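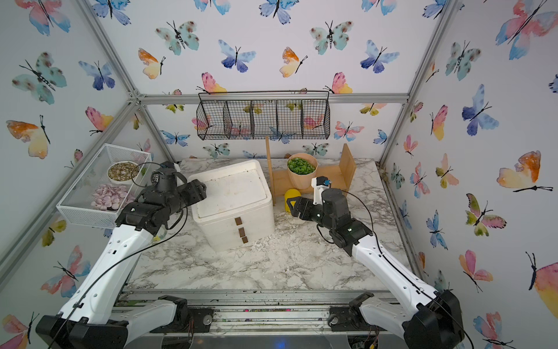
How do you teach a robot to pick up a cup?

My name is Bronisława Głowacki, and I get asked that a lot, mostly by my niece. I work at a robot lab called Wovira, and my job is to be a robot's teacher. I think it's the best job there is!

You might guess that I type in a long list of orders, like "go left, now close your fingers." People do program robots that way sometimes. But think about your own hand for a second. Could you write down every tiny thing it does when you pick up a grape? Me neither (I tried once, and I gave up before I got to the thumb).

So I show the robot instead. There are two ways to do it.

The first way is by hand. I take hold of the robot's arm and move it gently where I want it to go, a bit like a coach helping you swing a bat. The robot has sensors in its joints, and they keep track of how far each one bends.

The second way is by remote control, and grown-ups call it teleoperation. I sit down with two small control arms, one for each hand. When I move my left hand, the robot's left arm moves too. When I squeeze, its gripper closes. A gripper is the robot's version of a hand, and ours has jaws that pinch. It feels like wearing somebody else's very long arms!

While I'm doing the job, cameras record what the robot can see, and the computer saves every move. One full try is called a demonstration. For a job like picking up a cup, we might save 1000 of them. Yes, really! My friend Irena Stępień and I take turns so our arms don't get tired.

Why so many? Well, a cup can be standing up or lying on its side, or way over by a box. If I only showed the robot one spot, it might reach for that same spot every time, even with the cup somewhere else. So between tries we move things around.

Then the computer studies all those tries and looks for patterns, and the robot gets a turn by itself. Sometimes it misses and pinches the air. When that happens, I go back to my chair, grab the controls and show it again.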